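Section 4: Fitting the Amus Door Closer

Read this section through once before you pick up a drill. You won't, but we are required to ask.

The Amus closer is sold for interior and sheltered exterior doors up to 93 pounds. If your door weighs more than that, you want the Collside heavy model, which has its own manual and, we are told, its own sense of humor.

Before you start

Check that the door swings freely by hand. A closer will not cure a door that sticks. It will close it most of the way, every time, and leave you to push it the last inch for the rest of your life. Plane the edge or tighten the hinges first.

Check which way the door opens. The closer body goes on the face you see when you pull the door toward you. The arm goes on the frame above. Stand on the pull side, say "this is the pull side" out loud, and mark it with a pencil. The people who call our help line have mostly skipped the pencil.

You will need a drill, a 1/8 inch bit, a Phillips screwdriver, a level and a stepladder you trust.

Plank doors

Doors with vertical planks and grooves need a little extra care, as a screw driven into a groove has very little to hold on to. Shift the template sideways until all four holes land on flat wood. You may move it up to half an inch either way without upsetting the arm.
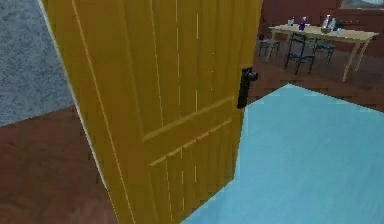
Fig. 4-2. Plank door, partly open. Keep screws out of the grooves.

If you can't clear the grooves within half an inch, use the backing plate (part 317, sold separately, sorry). Fix the plate to the door first, then the closer to the plate.

Mounting

1. Tape the paper template to the top of the door with its long edge against the hinge side. Use the side printed PULL. The side printed PUSH is for other people.

2. Drill the four pilot holes, one inch deep. Wrap tape around the bit at one inch if you don't trust yourself.

3. Hold the body up with the adjusting valves facing the hinges and drive the screws by hand. A power driver will strip them, usually on the fourth.

4. Screw the arm shoe to the frame.

5. Join the two halves of the arm. With the door shut, the short half should stand square to the frame. If it points at the ceiling light, undo it and try again.

CAUTION: The spring is loaded at the factory. Do not open the end cap. There is nothing in there you want.

Setting the speed

There are two valves. S is for the main swing and L is for the last few inches, where the latch catches. Turn them clockwise to slow the door and counterclockwise to speed it up, an eighth of a turn at a time. Open the door fully and let it go after each change.

NOTE: Never back a valve out past the face of the body. Oil will come out, and it does not go back in.

Closers run slower in cold weather. If you set yours in December, expect to set it again when it warms up.

If the door still slams, turn L in a little more. If it stops short, turn L out. If it does both, go back to the hinges.

Spare arms and screws can be ordered from Gronent Parts, Desk 29. Quote kit 212 and mark it for the attention of Teófilo Villanueva. Please do not send him the whole door.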